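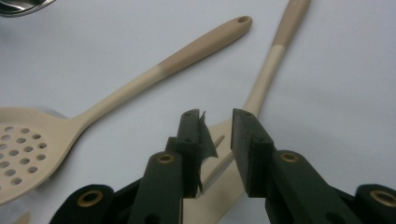 4. Utensil Handling in the Home Kitchen Trials

Filed under: Robotics / Household Automation / Full Text

Figure 3. Two cream-colored utensils on a light tabletop, with the fingers of the hand-held gripper in front. The slotted skimmer is at left.

4.1 Scope of the task

Putting away kitchen utensils was the least demanding chore in the Nendier study on paper, and it was selected for that reason. A utensil does not spill, does not fold, and seldom breaks when dropped. The task as written asked the system to pick up one named utensil from a table, carry it to an open drawer, and release it with the handle facing the user. Most adults complete the sequence without looking at their hands for more than a moment.

Demonstrations were collected with a hand-held gripper, and the resulting policy was then run on the fixed arm described in Section 3. Soledad Sandoval and Treasa Ó Dálaigh recorded 177 demonstrations for this task. The arm was evaluated over 29 trials in September. Two utensils were on the table in each trial, and the named utensil alternated between them.

4.2 Difficulties presented by the objects

Figure 3 shows an arrangement of the type used. Three properties of such objects proved to matter more than their weight or size.

The first is color. The skimmer and the table are both pale, and under even light the boundary between them is carried in large part by a soft shadow along the handle. The segmentation step placed the edge of the handle correctly in most views, but it was less dependable at the head, where the small round holes admit the color of the tabletop. In several trials the system treated the perforated area as a separate object. Adding views with stronger side lighting reduced this error and introduced another, in which the shadow itself was proposed as a place to grasp.

The second is the change of tone along the handle. The upper part of the skimmer's handle is a slightly darker tan than the rest. A person reads this as decoration or as an indication of where to hold. The early version of the policy read it as the end of the object, and it computed a center of mass too close to the head. The correction was simple once the cause was known – Citlali Espinoza relabeled the handles as single parts and retrained – but the error had persisted through two rounds of review.

The third is the shape of the head. A broad, flat head resting on a smooth table leaves very little room for a finger to pass beneath it. The handle is the better place to grasp, yet a utensil held by the far end of its handle tends to rotate as it is lifted. Demonstrators compensated by pinching near the neck and tilting the wrist. The arm reproduced the pinch with reasonable fidelity and the tilt with much less.

4.3 Results

The arm completed the full sequence in 11 of the 29 trials. A further eight ended with the correct utensil in the drawer but with the handle facing the wrong way, and these were scored as partial completions. The remaining trials failed at the grasp or during transport. No trial was stopped by the safety operator.

Failures at the grasp were concentrated in arrangements where the two handles lay close together at one end. With the handles converging, the open fingers could not descend over one without touching the other, and the planner had no means of moving the second utensil aside. Human demonstrators often nudged it away first. Such nudges had been trimmed from the training data as unnecessary motion, a decision the authors would not repeat.

Finger pads are a separate concern. The pad surface affects how well a smooth handle is held, and a lining that lifts along one edge can catch on an object during approach. Pad condition was not logged for individual demonstrations. Its contribution to the results above therefore cannot be estimated, and later phases of the work should record it at the start of each session.

4.4 Comparison with the shop-floor task

The parts-sorting task at the Gunico site, reported in Section 5, used the same arm and a similar amount of training data. Performance there was considerably better. Zoila Ospina, who supervised both deployments, attributes the difference to the fixture: parts at Gunico arrive one at a time and in a known orientation. A kitchen table provides neither condition, and householders in the Camacho interviews were clear that they would not arrange utensils for a machine's benefit. One respondent observed that by the time the spoons were lined up, they might as well be in the drawer.

These findings do not support a claim that utensil handling is ready for unsupervised use in the home. They do suggest that a large share of the remaining errors lies in perception and in the handling of neighboring objects. The gripping action itself was adequate in most trials where the target had been correctly identified and stood clear of the other utensil.

A second phase is planned under Zyanya Zepeda. It will restore the trimmed nudging motions, raise the number of demonstrations to 500, and include utensils that are darker than the table. Scoring for handle direction will be kept as it is.

Section posted November 21, 2018
Shares: 29 | Comments: 4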